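# The Workshop Will See You Now

Climunari wants you to know it reached 2,476 young people last year. The number is on the front of its annual report, on the tote bags, and on a banner that hung behind the speakers at its October open day. I went to the open day and asked what "reached" meant. I got three answers from three people, all of them polite.

One said it meant attending a session. Another said it included anyone who picked up a zine. The third, Thilini Miah, runs the Antunes Street art sessions and has no patience for the banner. "I had six kids on Tuesdays for a year," she told me. "Those six I can tell you about."

I would like to read a report on those six. Instead the funders get the big figure, and the big figure gets the grant. Hosadach, the consultancy that designed the survey, asked participants whether they felt "more connected" after a single afternoon of collage. Of the 197 who filled it in, nearly all said yes. They were teenagers, handed a form by the adult who had just given them pizza.
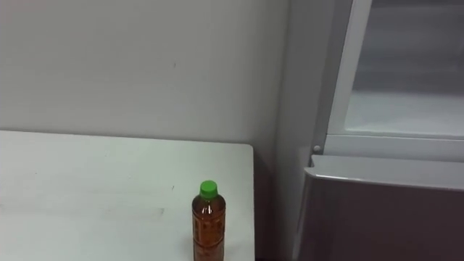 None of this makes the work worthless. I sat in on a session where two girls argued for most of an hour over the lettering on a protest quilt, then stayed late to unpick it and start over. It was the best thing I saw all month — and it won't show up anywhere, as the form has no box for an argument.

What bothers me is what comes next. Climunari plans to roll out Worklow, a ready-made kit of themed workshops, to 53 community centers. Each comes with a script. The topic for the first is "belonging," and the script allows 20 minutes for it.

Miah has read the kit. She says the glue is good quality.

I asked the program office if centers could skip the script and spend the money on a regular leader, the same face every week. The reply said they were "exploring flexible delivery." I wrote back to ask if that was a yes. I haven't heard.

Antunes Street, meanwhile, is funded through spring. Miah is making a second quilt with her group, and the girls still don't agree on the lettering.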